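09/08/2024
Hoax tracking, false death reports. Monon set, second pass.

Picked up where the July notes stop. The set is now 1,095 public posts, all repeating the same claim that a retired game show host had died in a boating accident. He hadn't. The claim began on a memorial page with no named owner, and 76 of the posts link straight to it. The rest are copies, screenshots or replies.

Reran the duplicate filter on Reltgate. It still treats a post as new when the only change is an added emoji or a missing period. Lowered the match score and ran it again. Better, but it now folds in a few posts that are making fun of the rumor. Those need to stay separate. Put the score back for now. 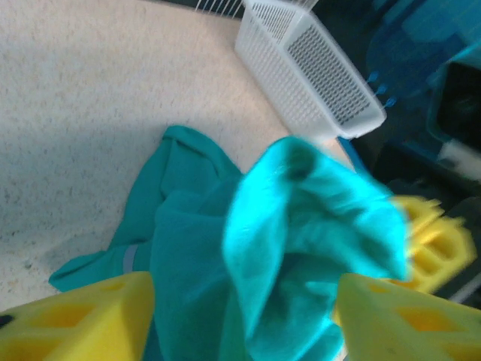
Hand coding: 58 posts done before lunch. Codes are repeat, doubt, correct, joke. "Doubt" is the messy one. A post that says "is this real??" and also shares the link got coded as doubt this time, but in July we coded those as repeat. Need to pick one and go back over the old sheet. I lean toward doubt with a second flag for the link.

Time stamps are off on the Hawthorne export. Everything is shifted by 4 hours, so the first correction looks as if it came before the rumor. Fixed in my copy only. Do not use the shared one for the spread chart until it is replaced.
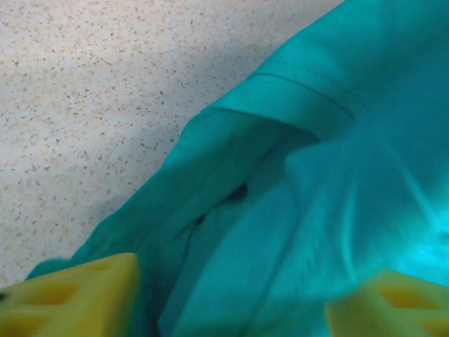 Photo: Hawthorne shared folder

Spread chart redrawn with the fixed times. Two humps. The first follows the memorial page, the second starts after a gossip account posted a correction with the false headline still in the screenshot. Can't say yet that the correction caused it. Check how many second-hump posts carry that screenshot.

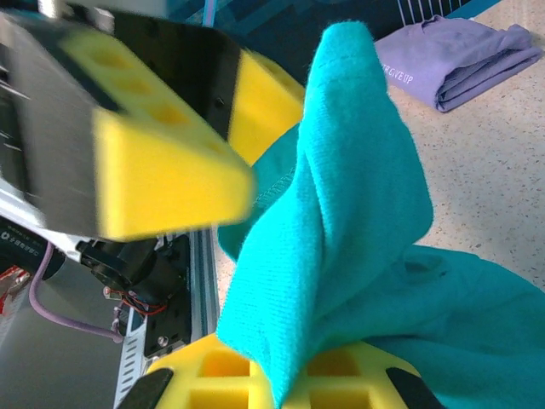
Teal knit fabric, lifted, seam at left.

Grolgate login expired again, so no account ages today. Asked for a reset.

Next: settle the doubt code, recode July, pull the screenshot posts.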